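The shelf on the table

When Hsin-yi Pan moved her studio kitchen into a former print shop, she had a long list of things to buy and very little wall to put them on. Two of the walls turned out to be hollow and a third has a radiator along most of its length. Anything she wanted within reach had to stand on something.

She began with cupboards from Prular, a local joiner, and sent them back. The doors opened into the only walkway. After that she lived with cardboard boxes until December, then started again with open storage, one piece at a time.

Most of it came from Vostamlow, a small shop two streets away that sells shelving by the bay. A bay is 64 centimetres wide and comes with boards and mesh sides, and extra levels can be bought later. Pan has 14 levels in use across the studio. Flour, rice and tins go low down. Glass jars go at elbow height, and the things she rarely touches are at the top with a label on the board.

She keeps a notebook of what she spent. The shelving and worktables came to 3590 in all, and the plumbing cost more than that. The baskets were the cheapest part of the job. She tried wire ones first, but small onions fell through, and the fabric ones from Turkik took too long to dry after washing. Plastic with small holes has lasted best. She rinses hers under the tap and turns them upside down on the draining board overnight.

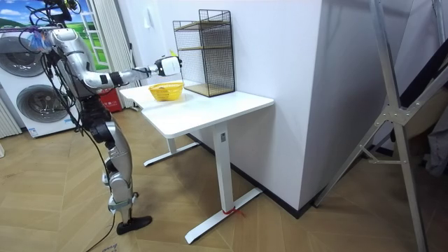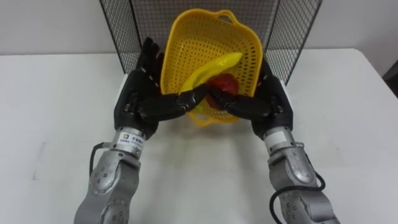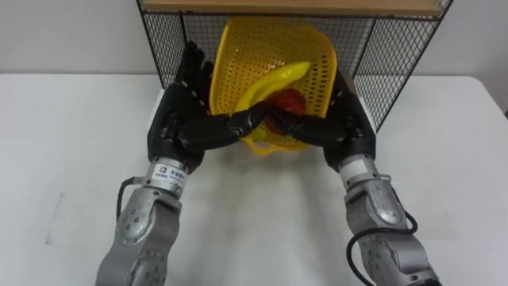
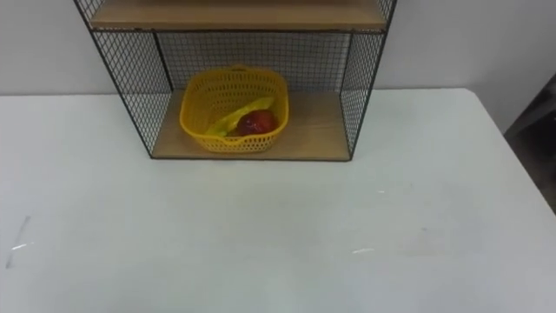 Yellow basket, white table.

Fruit is the thing most people store badly, in Pan's view. They buy a deep bowl, fill it to the top and find the bottom layer has gone soft a week later. She prefers a shallow basket with only a few pieces in it, topped up often. On a mesh-sided shelf like the one in the last picture, the basket sits on the wooden board just above the table, and anyone standing there can see what is in it. Set a little to the left, as it is there, it leaves the other side of the board free for a second basket or a loaf. Pan would put the bananas elsewhere if she had the space, as they hurry everything else along, but in a small kitchen she lets them share and eats them first.

Her other rule concerns the boards. They get wiped when a basket comes off for refilling, and twice a year she takes them out and oils them with Tu, a plain oil that she buys by the litre. It takes an afternoon. The mesh she does with an old washing-up brush and hot water, working from the back.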